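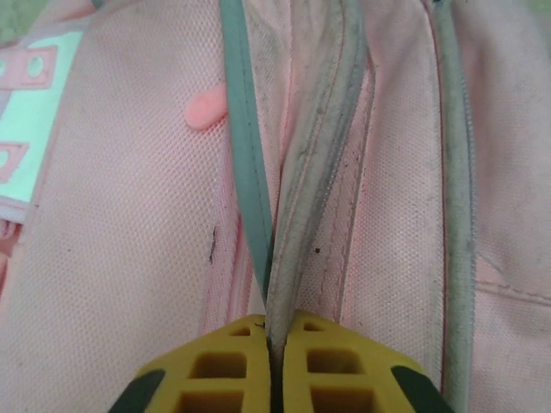

Pale pink backpack, mesh fabric close up. Looks a little dusty along the seams and trim.

Workshop notebook, Pledside
Jun 30, 2012

Thread waxing, third attempt

Continued from the two pages with the coffee stain. The first and second attempts gave thread that was sticky on the outside and dry in the middle. When I untwisted a piece, the wax was sitting only on the top of the plies. Today I changed two things, the temperature and the speed of pulling the thread through. I know it is bad practice to change two things at the same time. I wanted to have usable thread by the evening.

Materials
Thread: Brikico linen, three-ply, undyed, from the big cone. The small cone has a knot every few meters and I do not use it any more for tests.
Wax: beeswax from the Hellerberg block, the dark one. It smells stronger than the yellow pellets and it has some dirt in the bottom layer. I cut off the bottom layer before weighing.
Resin: the last piece of pine resin from the jar. It must be ordered again.
Batch: 512 g in total, wax and resin together. I wanted to have 500 even but the last piece of resin was bigger than I thought and I did not want to break it again. It makes small glassy crumbs everywhere.

Procedure
Melted the wax first in the inner pot, water in the outer pot. The resin went in when the wax was completely clear. Resin takes a long time. In the second attempt I put it in too early and it lay on the bottom like a stone, then it came up in one lump. This time I crushed it in a cloth with the small hammer and gave it in by the spoon, stirring always. No lump.

The temperature went up to 84 degrees, measured in the middle of the pot. At the edge it is surely more. In the earlier attempts I stayed much lower, I was afraid for the color of the wax. The color did get a bit darker but for linen in brown leather this does not disturb.

The thread goes from the cone over the wooden peg, down under the glass rod, up through the hole in the leather scrap, and then to the winding frame. The leather scrap wipes off the extra wax. The hole was made with the smallest awl. After a while the hole gets bigger and wipes less, and then the thread comes out with small rings of wax on it. I changed the scrap twice. I think a metal plate with a drilled hole would be better – ask at Kiss if they have some brass pieces left over. They cut plates for door signs and usually there is a box of remainders under the counter.

Speed: slow. One full turn of the winding frame while I count to six. At this speed I see small bubbles come out of the thread under the glass rod, and I take the bubbles as a sign that air is going out and wax is going in. In the first attempt I turned quickly and saw no bubbles at all.

Problem in the middle of the run: the thread jumped off the peg and rubbed against the rim of the pot. There is a part with soot on it. I marked this part with a red knot at each end. It is not to be used for anything light.

Cooling
Hung the hanks over the broom handle by the window. They should not touch each other. In the second attempt they touched, and I had to pull them apart and lost a good part of the wax on the surface. It was quite warm in the room in the afternoon, so they needed longer than I planned. I cut the test pieces only when the thread made a small cracking sound on bending.

Pull test
Same arrangement as before: hook in the ceiling beam, thread around the smooth bar, luggage scale below, I pull down slowly on the scale and read the highest value. All pieces are from the same cone.

Cut 13 pieces. Two of them I spoiled by tying them wrongly – the knot slipped and the thread did not break, so the value says only something about my knot. That leaves 11 good ones. I write here only the summary, the single values are on the loose sheet glued inside the back cover.

Unwaxed thread, from the earlier test: broke between six and seven kilos.
Second attempt: nearly the same as unwaxed, one piece even lower.
Today: most pieces between seven and eight kilos. One piece went over nine, but I do not trust it, maybe I pulled with a jerk. One piece broke below six, directly at the bar, and there the thread had a thin place which I could see already before the test.

So there is a difference but it is not big. I did not expect that wax makes linen much stronger, it cannot make new fibers. What I wanted is that the plies hold together and the thread does not become hairy when it goes through the same hole many times. For this the next test says more.

Rubbing test
I pulled the thread back and forth through one awl hole in vegetable-tanned leather, the three millimeter piece from the shoulder. Pulled by hand, both ends, until I could see hairs standing off the thread under the lamp.

The unwaxed thread becomes hairy almost immediately. After a short time it leaves a gray fluff at the edge of the hole.
The thread from the second attempt holds better at first, then the wax comes off in flakes and after that it behaves as unwaxed.
Today's thread was still smooth when my hands were tired. The wax gets warm from rubbing and goes soft and shiny, but it stays in. I untwisted a piece afterwards and the inner side of the plies was brown also. This I am happy about.

The hole itself also gets dark from the wax. On light leather it would leave a ring. To keep in mind for pale straps – better to take the recipe without resin for them, or the yellow pellets.

Sewing test
Sewed a short row with two needles, saddle stitch, in two layers of the same leather. Five stitches to the inch with the marking wheel. The thread stays where I put it, I could let go in the middle of the row and the last stitch did not open. With the earlier thread I had to hold the tension with my teeth, which I should not write here.

The needle eye collects wax. After some stitches there is a little ball behind the eye which makes the hole dirty. I wiped with a rag. Possibly there is still too much wax on the surface, so a smaller hole in the wiping scrap, see above.

The needle itself: the harness needles number four are too thick for this thread, they make the hole wider than needed. Number three is difficult to thread when the end is not thinned. For thinning the end I scraped with the back of the knife on the board, from the middle to the tip, and twisted it again with a bit of extra wax. It works well if I have patience. When I scrape too much the tip comes off in the needle eye and I begin from the start.

Visit from Ildikó
Ildikó Boros looked in after lunch and tried a length of it. Her remarks, as good as I remember:
– It is too stiff for her, she would like it softer for bookbinding. She uses only beeswax, cold, the thread pulled over the block by hand.
– The smell is nice but it stays on the fingers.
– She asked if the resin will go brittle in winter. I do not know. We said we will leave one hank in the shed, where it gets cold, and look again. This means of course we have no answer before next year. I could put one in the freezer in the meantime, wrapped in paper.
– She thinks I should write the share of resin as parts and not as grams, so that other people can make a smaller batch. She is right, I will do this when the recipe is final.

She took one hank with her, without a red knot.

Cleaning
Hot pot wiped out with newspaper, then again with a dry rag. The glass rod: let it cool, then the wax falls off nearly by itself. Please do not pour the water from the outer pot in the sink, there were some drops of wax swimming on it. I took them off with a spoon when they were hard. The crumbs of resin on the bench I removed with a warm knife. Spirit also helps, but it takes the varnish of the bench with it, as one can see on the left corner.

The rest of the wax mixture is cast in the muffin tin, the old one with the dent. It can be melted again. The pieces are in the cupboard, second shelf, in brown paper with "W+R third" on it. Not to be mixed with the candle ends!

To do
Order resin, two bags if the price is the same as last time.
Brass plate with a fine hole, from Kiss.
A higher peg, or a peg with a groove, so that the thread does not jump.
Repeat with the lower temperature and the slow speed, to know which one of the two changes was the important one. I suspect the speed.
Softer version for Ildikó, half of the resin or none.
One hank in the freezer, one in the shed.
In August it will be too warm here for hanging the thread by the window, so the fourth attempt should be before that, or in the cellar.
Buy a new luggage scale. The display on this one goes off before I have read the value, and I had to do two pulls while somebody else looked.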